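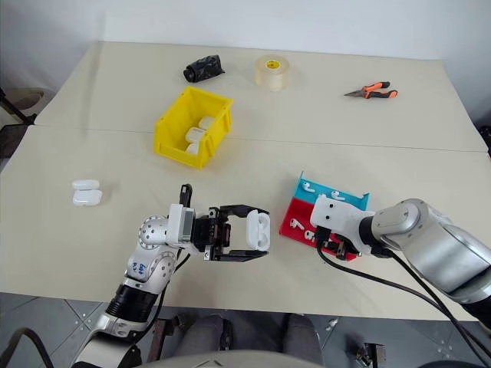
By the Cistbridge Evaluation Office
Published June 7, 2025

Trarilell Tabletop Kit: Earbud Case Packing
Data Card and Read Me

Summary
This data card accompanies the sample recordings supplied with the Trarilell Tabletop Kit, a two-arm workstation package offered by Ultau for small-parts handling. Cistbridge reviewed the kit and prepared the recordings for organizations considering a purchase or lease. The card describes what the recordings contain, how they were made, and the limits that apply to their use.

Task
The task is the packing of wireless earbuds into charging cases. One arm holds an open case in a parallel-jaw gripper while the other works at a two-tiered display stand, cyan at the back and red in front, on which the earbuds rest. Cases are kept in an open-front yellow plastic bin. An episode is complete when both earbuds are seated, the lid is closed, and the case has been released.

Contents
The release holds 3516 episodes, of which 264 are set aside for testing. Each episode includes head camera video, joint positions for both arms, gripper opening, and a short written label. Failed attempts are retained and marked as such. A failed attempt is any episode in which an earbud is dropped, a lid does not close, or the operator ends the run early.

Folder layout
train: episodes for training
test: episodes for testing
labels: task text and result codes
setup: table plan and arm settings
notes: operator remarks, by session

Work area
Recordings were made on two tables pushed together, which leaves a seam across the work surface. Tools and supplies, including tape and pliers, may be present on the far table. Users who require a cleared surface should filter by the table code in the setup folder. The position of the stand varies between sessions.

Review findings
The reviewers found the arms well suited to light parts. Closing the lid was the least reliable step, particularly when the case had turned in the gripper. Cable routing needs attention during installation, as cables may lie across the work surface. The setup guide should state this more clearly, and Ultau has been advised accordingly.

Limits of use
The recordings cover white earbuds and white cases only. They should not be used as evidence of performance with other products or under other lighting.

Terms
The recordings may be used for research and internal evaluation. Redistribution requires written consent from Cistbridge. Requests should cite the Georgiev release name and the version number, currently 2. The January version has been withdrawn.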